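Dirnemham Community Share Shed
Minutes of the monthly meeting, 20 May 2026

Present: Saadet Dağdelen (chair), Volkan Tokgöz, Sachiko Kubo, Ertuğrul Bozkurt (minutes)
Apologies: Desmond Pruitt

Meeting opened 6.35 pm. Minutes of the previous meeting accepted with one correction: the spare trestle is on loan to the Stevens Street hall, not the school.

1. Grey bedside cabinet

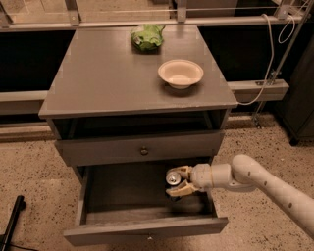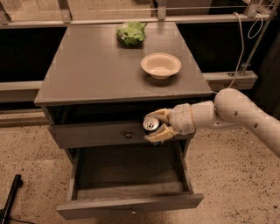 Saadet reported on the cabinet, which she would like moved from the furniture list to the kitchen corner for the winter. Volkan asked whether it would be too low for people to use standing up. Saadet said it would sit beside the tea bench and people would be sitting down for most of it. The top takes the shallow white bowl with the lettuce behind it and there is still room at the front to put a cup down. The bottom drawer pulls right out, and she proposed drinks cans go in there so they stop turning up on the windowsill. Sachiko wanted the upper drawer kept for tea towels. Ertuğrul would prefer cutlery in it. After some discussion it was left as tea towels until August, when it can be looked at again.

The open shelf between the top and the drawers is to be left for the sign-in book. Volkan said the book will get lost in there as it is dark. Saadet will put a strip of white tape along the spine.

Both drawers need wax on the runners. Volkan has a candle stub and will do it before the next open morning. He will check at the same time that the knobs are tight.

Agreed: cabinet to move to the kitchen corner. Furniture list to be amended (Ertuğrul).

2. Food on the share table

Sachiko raised the matter of greens being left out overnight. She has thrown out two bags of silverbeet this month. Lettuce and other leafy things should be put out on the morning and taken home or composted at close. Fruit can stay in a bowl with a tea towel over it.

Ertuğrul asked if this needs a sign. Sachiko said there are already too many signs and most are about the door. Agreed that whoever locks up will clear the greens, and that this be added to the lock-up sheet.

The white bowls came from Desmond's sister and she does not want them back. They are to be washed by hand — the glaze on the last set went cloudy in the dishwasher.

3. Empty cans

Cans are to be rinsed and put in the yellow tub by the side door. Full ones go in the bottom drawer of the cabinet once it is moved. Volkan has been taking the empties to the depot himself and the refund has gone into the tea tin. The tin stood at $13 when he last looked. He is happy to keep doing this but would like someone else to take a turn over August when he is away. Held over until Desmond is back.

4. Shelving quote

A quote has come from Tradow for shelving along the back wall, $322 including delivery but not fitting. Nornix has not replied to either email. Saadet will ring them. Sachiko pointed out that the back wall is out of plumb and any shelving will need packing behind it at the left end, so the fitting could cost more than the shelves. Volkan thinks he and Desmond could fit it in a morning.

Agreed: wait for Nornix, decide next meeting. Volkan to measure the wall again, including the height under the meter box.

5. Other business

The key to the side gate is still missing. Ertuğrul has the only other copy and will get one cut.

Sachiko has found a mop bucket with a working wringer and will bring it in.

The kettle cord is to be kept off the bench edge.

Meeting closed 7.40 pm. Next meeting same place and time next month. Saadet to bring milk.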